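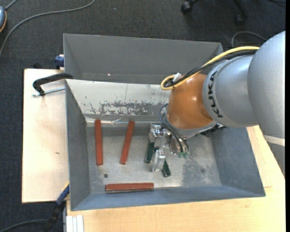

**Bin picking cell loses pressure at the gripper, but only sometimes**

Hi everyone, long-time reader and I think this is only my second post. We have a small bin picking cell with a KUKA arm and a pneumatic gripper that picks rectangular bars out of a sheet-metal bin. I took the cell over in December from Rakiya Ogunleye, who set it up beautifully and left me a binder I am very grateful for, but the binder doesn't cover this one!

When the arm reaches toward the left wall of the bin, the gripper closes slowly, and once in a while it drops the bar on the way up. On the right side it's fine all day long. I've swapped the fingers, I've cleaned the regulator, and I've listened for a hiss until my ears rang (the compressor is in the next room and it is not a quiet one). The counter says 2,970 picks since the last service. The bin is held with clamps and hasn't moved that I can tell. Where would you look next?

Thanks so much for reading all this.

Chinyere Isah

---

**Ynyr Lloyd**

Hello Chinyere, and welcome back. If it only happens on one side, I'd leave the regulator alone and go straight to the hoses at the wrist. On our Vellholm cell we had the very same trouble, and it came down to a hose that was a touch too short. At most angles it hung in a nice easy arc, but with the wrist turned all the way over, it pulled sideways on the push-in fitting and the seal let go a little. You'd never see it parked at home.

What I'd do, with the cell in teaching mode and somebody else nearby:

1. Jog slowly to your worst left-hand pick and stop there.
2. Get out of the cell's way properly, lock it out, and then brush soapy water on each fitting. Keep it off the electrical connectors, please.
3. If one bubbles, vent the air, pull the hose, and look at the end. Ours had gone oval. Cut it back square with a real hose cutter (I used a pocket knife the first time and had to do it all over again).
4. If cutting it back makes it too short, put in a new piece. Ours got an extra 60 mm and has been happy since.

While you're in there, have a look at how the cables loop over the wrist, too. A tie pulled too snug stops everything from sliding the way it should. I like mine just loose enough to turn with two fingers.

---

**Nneka Nwosu**

could be the bin. check your clamps, ours crept

---

**Ifeoma Ajayi**

Ynyr's advice is good and I'd start there. I'll only add that Nneka may have a point about the dropping, even if it doesn't explain the slow closing. Scribe or tape a line where the bin meets the table, run 200 picks, and see if it still lines up. If it has crept, re-teach the bin frame after you tighten everything, or the arm will keep going to the old spot and grabbing bars off center.

And do write the hose change in Rakiya's binder, with the pick count next to it. The next person will thank you!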